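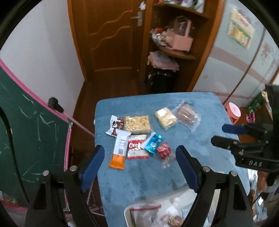

## Snack sorting with the Ninmont hand grippers: tips after the first month

August 30, 2018. Typing this between loads of laundry so forgive the mess.

Lots of mail about the Ninmont kit since I mentioned it in June. Short version: you get a pair of hand-held grippers with a camera, you do ordinary chores with them, the recordings go back to Ninmont and get used to teach a robot arm the same chore. They pay per accepted clip. We took the snack table package. Packets on a table, into the tray, out again, into the tray.

Worth having? Yes, mostly. Tips first, grumbles further down.

### Setting up the table

- Small table, nothing on it but the packets and the tray. Ours is the light blue one, worn top, rounded corners. Rounded corners are nice, you bump them constantly.
- Tray at your own edge of the table. I had it at the far side for a week. Sore shoulders.
- Leave gaps. You need room for both fingers, opened, PLUS the crinkly film sticking out past the snack. Film always takes up more room than the food.
- Let a few of them overlap on purpose once you're good at it. A long packet lying on the corner of a short one, that kind of thing. Ninmont likes those and they're better practice.
- Mix the kinds. Puffed blocks in clear film, flat little cookie packets, something long and thin, something crumpled. All one kind and your clips get bounced as repeats.
- Move the chalkboard or whatever else is by the table far enough that the cable doesn't drag over it. Check the cable before every run.

### Picking up different packets

**Puffed snack blocks.** Across the short side, close slowly, stop as soon as it lifts. Squeeze and you have crumbs in a bag. Crumbs in a bag is a different weight and shape to pick up and the next try goes wrong too.

**Small flat packets.** Hard. Don't go straight down on the middle, the fingers just skid. Go for the crimped end if it stands up at all. If it doesn't, slide the packet to the table edge and take it from there.

**Long narrow ones.** Middle, or a little off the middle toward the heavy end. By the tip it swings round and knocks everything else over.

**Loose bags with the contents bunched at one end.** Grab the bunch, leave the tail alone. Tail first looks easy and the thing twirls.

**Shiny wrappers.** Glare. Turn the packet a bit before you start so the light isn't bouncing right off the top. Same for clear film, the bright patch can hide where the edge is. We turned off the ceiling light and used the window, much better.

### Working with two

Each gripper has the dark blue ribbed pads on the fingers, grips far better than I expected. Wipe the pads with a barely damp cloth, then a dry one. Sugar dust gets down in the ribs, use a soft toothbrush. No dish soap, it leaves a film and then everything slides.

Go easy around the pivot pins. Crumbs collect there. Small paintbrush, done.

One hand works, the other waits out at the side. I kept bringing both in at once and clacking them together. Raymonde Zacharias down the street, who did the Roststead towel folding package before this, told me to say "left" and "right" out loud. Felt silly. Works.

If the second person is holding the second gripper, agree who moves first. You will still argue.

### What you get and what it costs

Deposit is $60, refunded when the kit comes back clean. The full package is 2,000 clips. We've had 1,615 accepted so far. 37 sent back, nearly all of them my fault, packet outside the view or me starting to move before the beep. You can redo them for no penalty, wich is fair.

In the box: grippers, cable, a tray, printed sheet of instructions. No snacks! Buy your own, cheap ones, and you can eat them at the end if the wrappers held.

### Grumbles

- The sheet is thin. Doesn't say how to loosen a stiff finger. I called, a nice man told me to open and close it slowly with nothing in it before starting. Fine. Print that.
- Heavy after a while. Ten minutes then put it down. Really.
- The cable could be longer. Mine catches on the stool if I stand on the wrong side.
- Returned clips come with a code, no words. Had to ask for the list.
- Picture is very wide, so tidy the room or accept that the basket, the stool and the folded laundry are going to be in it.

### Versus the other one

A couple of you asked about Gronemero. Borrowed a set for a weekend. Lighter in the hand, smoother pads, slipped on the film wrappers every other try. Good for boxes and cups I'd think. For packets get the Ninmont.

Havent tried Carrasco. Somebody write in if you have.

### Bits I forgot

Tape a spare wrapper flat on cardboard for the kids to practice on. Keep scissors out of reach of the table. Don't store the kit with the fingers clamped shut, leave them a little open so the pads don't take a dent. And label the sorting tray, mine went in the dishwasher and came out fine but still.

Next week, getting wax out of a tablecloth.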